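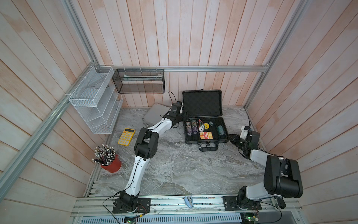

The course project at Lasness is done in the last part of the spring term and ends in July. Each group of students receives the same two-arm cell, the same control program and a task sheet, and has to collect its own demonstrations before it trains anything. We named the two tasks Druta and Sornar, after the first groups who proposed them. In Druta, the objects are chosen so that the arms must work close to each other: the open black case with the poker chips stands at the back of the table between the two arms, and the closed silver-gray case lies to the left of it, partly behind the left arm. A student who plans a straight path for the left gripper will therefore often meet the lid of the open case, which stands upright. The smaller things on the table, such as the yellow calculator and the red pencil cup, are not part of the task. They remain there as distractors, and the groups were asked not to remove them.

In total the groups recorded 400 demonstrations, of which 199 belong to Druta. A demonstration was kept only when both students of the pair agreed that it followed the task sheet. This rule was proposed by Annick Pruvost after the first year of the course, when the supervisors did all the checking alone and the students learned little from it. We noticed that the pairs were more strict with their own recordings than we were. One pair deleted a full afternoon of work and came back on Sunday to repeat it.

4.2 Choice of camera views

The groups were free to use the fixed camera, the wrist cameras, or all of them. Most groups began with the fixed camera only, as its picture is easy to understand for a person. The difficulty appeared when they had to decide where a finger is in relation to a thin object. Chips which stand in a stack are only a small part of the fixed view, and the print on them is hard to use. In the wrist view of Figure 3, the words on the dealer button and on the triangular card can be read, and the two latches of the silver case are clear. On the other hand, the gripper covers a good part of the same view.
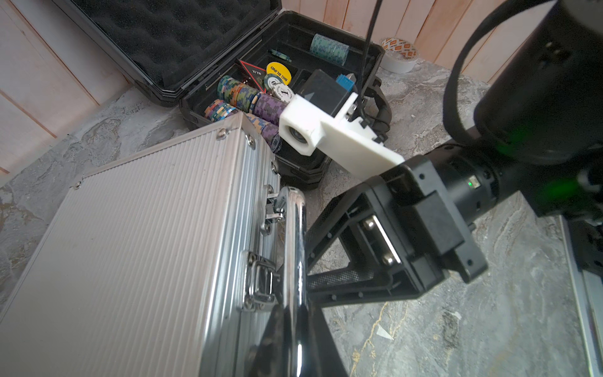
Figure 3. Wrist camera view in the Druta task, with the silver case in front of the open chip case.

Baptiste Deschamps, who supervised 3 of the 8 groups, asked his students to write down before training which view they expected to be the most useful, and why. Nearly all of them wrote the wrist view. After training they were less sure. When the gripper comes near to a large object, the wrist view contains mainly one surface and its border, and a network which receives only this view has few points left to locate itself. A flat gray panel, for instance, can fill the center of the view, so that the wall and the wire baskets behind it are the only other help. The group Karimi studied such moments separately and marked them by hand in their recordings. In their report they suggest giving the fixed view more weight in these moments - a simple idea, but they reached it without help from us.

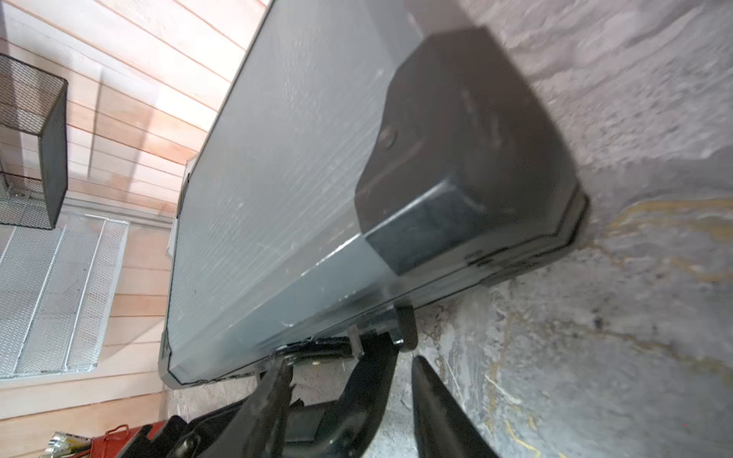

4.3 What the students reported

At the end of the project each group delivered a short report and answered questions in front of the others. We read the reports mainly for the mistakes. The most common one was to change the start position of the objects too little, so that the policy learned the place of the case and did not look at it. Several groups found this only when another group put the objects on the table for them. We have since made this exchange a fixed part of the course, and it takes place before the first training and again after it.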